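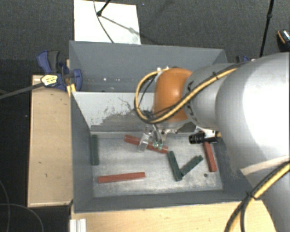 Xiaoyan Du
Parts Storage Coordinator, Plasbridge

Divided bins: frequently asked questions

The questions below come from shops and packing rooms that use our large gray divided bins for blocks, spacers and other small solid parts. If yours isn't covered, write to the Plasbridge service desk and give the bin number from your order.

Which compartment should I use for what?
Most customers put the parts they are working with in the larger front compartment and keep the rear one free for rejects or overflow. You can do it the other way around. The rear is smaller and harder to reach into, so it suits things you don't need often.

Can I keep two colors of block in the same compartment?
Yes. Red and dark green are easy to tell apart at a glance, and plenty of people store them together. If the colors stand for different sizes or grades in your shop, use a separate bin for each.

Do the blocks have to be lined up?
No. They can lie at any angle, and a few lying loose on the floor of the bin is normal. A block pushed up flat against a side wall is more awkward to pick up than one in the open. Slide it toward the middle first.

How many blocks can I put in?
For mixed picking, keep to a single layer. For plain storage you can fill to just below the top of the divider. Past that point, blocks roll over into the other compartment.

The floor has cloudy patches and scratches. Is it worn out?
Pale, cloudy marks and light scratches are ordinary wear on a metallic floor. They don't affect use. Run a cloth over the surface, and if it snags, find the rough spot and smooth it with a fine pad.

The divider has a dark patch with flaking edges. What should I do?
The sloping divider takes a lot of knocks, and the lower middle usually goes first. Brush off anything loose and wipe the panel down. If pieces keep coming away and ending up among your parts, order a replacement panel, part 274. Fitting takes two people. Empty both compartments before you start.

How do I clean the bin?
Take everything out, including small bits along the base of the rear compartment. Vacuum, then wipe with warm water and a little dish soap. Dry it before putting blocks back. Don't use steel wool.

There is a spot that won't wipe off.
Try the soap and water again and leave it on for 3 minutes. A small stain that stays after that can be left alone.

Does the Lotley lid fit?
Only on bins numbered 2,423 and up. The lid covers both compartments and has to come off completely for loading. The Vokero label holders fit the outer walls of every bin we have sold.

Who handles returns?
Otakar Kuruc at the service desk. Send him the bin number and a short note on what is wrong. Please don't ship a bin back until you have his reply.

Last updated 9th February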